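Notebook – Vendham cell, wire grasping
May, late afternoon

Reran the filter on the thin-wire episodes. We recorded 1,131 and kept 1,072. Most of the rejects had a gap in the force log, which I blamed on the new cable for an entire morning before finding my own typo in the sync script. The cable has my apologies.

The question is still the one from the Urrego writeup: does the policy do better if it gets a wrist crop along with the overhead view, when the object is about as wide as a pixel? The overhead camera can barely find the wire. It finds the glove on the table every time, with great confidence.

Wrist view below, fingers closed on the wire. Against the white tabletop it comes out as a fine silver line, and the tabletop has plenty of scratches and streaks of its own to offer as alternatives. The segmenter has been fond of the long smudge on the right. 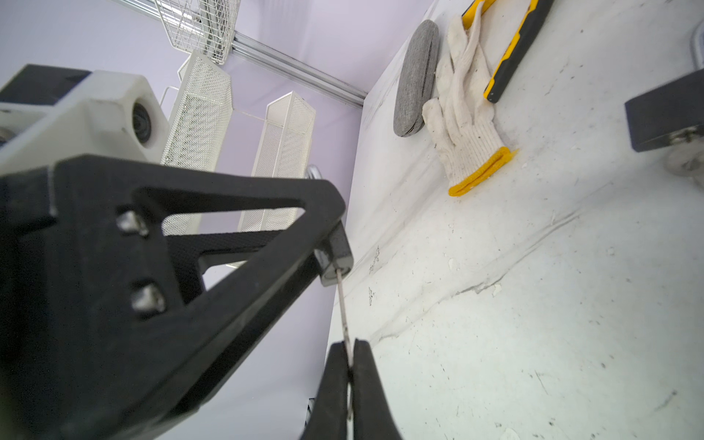
Result so far

With the wrist crop, the grasp point settles earlier and wanders less on approach. Without it, the arm goes to a plausible spot and closes on air, very gently. Training past 400 epochs bought nothing except heat in the server closet.

I'm not calling it a result until the Gondau baseline runs on the same split. Their numbers came off thicker wire, and I would like to lose to them fairly.

To do
– rerun with 9 seeds (the last batch disagreed with itself)
– mask the smudge in half the training images, see if the segmenter sulks
– fix the units in the force plot; Clatovstead noticed
– ask before wiping the table. It's part of the distribution now.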